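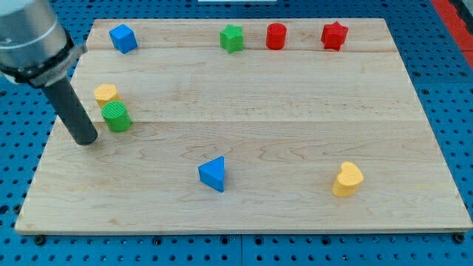

Figure 4.1 The block board with its eight pieces. The arm is near the green cylinder.

CHAPTER 4
Showing the Robot What to Do

In the first three chapters we moved the arm by writing numbers. We gave it a position, it went there, and we gave it the next one. For many jobs this is enough. But try to write in numbers how you push a small block over a wooden board so that it goes straight and does not turn. Most people can do it with a finger after one or two tries, and very few can write it down.

In this chapter we take the other road. A person performs the task and the robot's computer keeps a record. One such record, from the first movement to the last, is called a demonstration. There are two common ways to make it.

The first is teaching by hand. You hold the arm itself and lead it along the path. You feel the weight of the arm and you notice quickly when a joint comes to its limit. The weak point is that your own body is in the way of the cameras, and a stiff arm makes your movement slow.

The second is remote control. You stand or sit away from the table and move a handle, and the arm follows. Your hands stay out of the view, so the camera records only what the robot will also see later. On the other side, you lose the sense of touch. Beginners often press too hard – they look at the block and forget the height of the tip.

The exercises use the Hurnex handle and the Clumia recording program, but any similar pair will do. The Nông data set, which we study in section 4.5, has 492 demonstrations. Of these, 428 are used for training and the others are kept for testing.

4.1 Before you record

Choose one short instruction, for example "move the green cylinder to the left side of the board". Say it aloud before you touch the handle. If you change your mind in the middle, stop and start a new demonstration. Colour and shape must both be in the sentence, as there are two pieces of each colour and the star shape comes in green and in red.

Look also at where the tip meets the piece. A push through the middle moves a cylinder forward, while a push on its side sends it away at an angle.
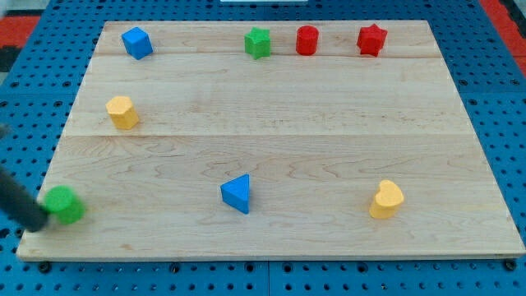
4.2 Your first 23 demonstrations

Keep the same instruction for all 23, but start from a different layout each time. Do not throw away a demonstration only for being slow. Mark it in your notebook and decide later.

READER COMMENTS

The part about pressing too hard described my whole first afternoon. Could you add a drawing of the handle?

Is 200 demonstrations enough for the exercise in 4.6? My class has only one arm.

RELATED CHAPTERS
Chapter 3: Moving by Numbers
Chapter 5: Learning from a Record
Appendix B: Setting Up the Jindden Arm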